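## 3. Changing over to tray work at the Foletano bench

The bench now does the sorting that two fitters used to do by hand. Your job is to load, watch and clear. Allow 3 minutes for a changeover.

1. Lay the brown mat flat on the table.
2. Set the metal tray on the mat, within reach of the arm.
3. Check for a green light at the foot of each arm. 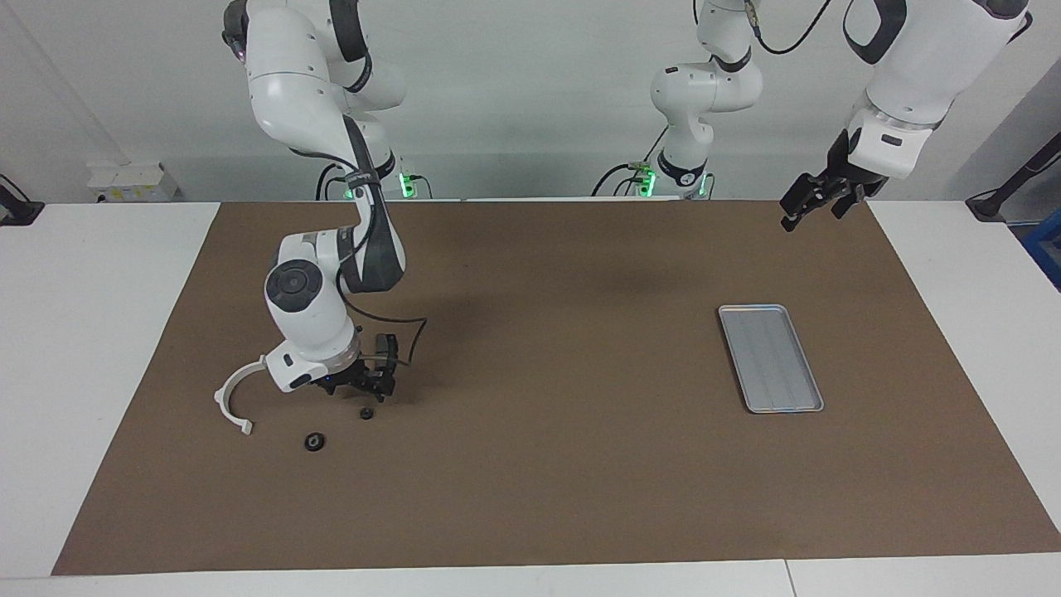 4. Stand back and select Start – the arms may move at once.

**Caution:** Press Stop before reaching over the mat, even for a dropped part.

**Note:** Brake pads go on the mat with a gap between them. Log any part you have to move by hand. The shift lead reads the log each August when rotas are set.

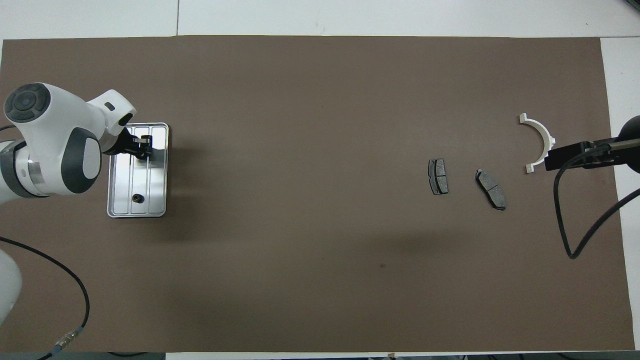
Thaddäus Gruber asked for a line to be added: the hand-sorting rota stays in force at Buvstead, and everyone does a turn on it so the skill is kept up.

5. At the end of the shift, select Park and sign the sheet.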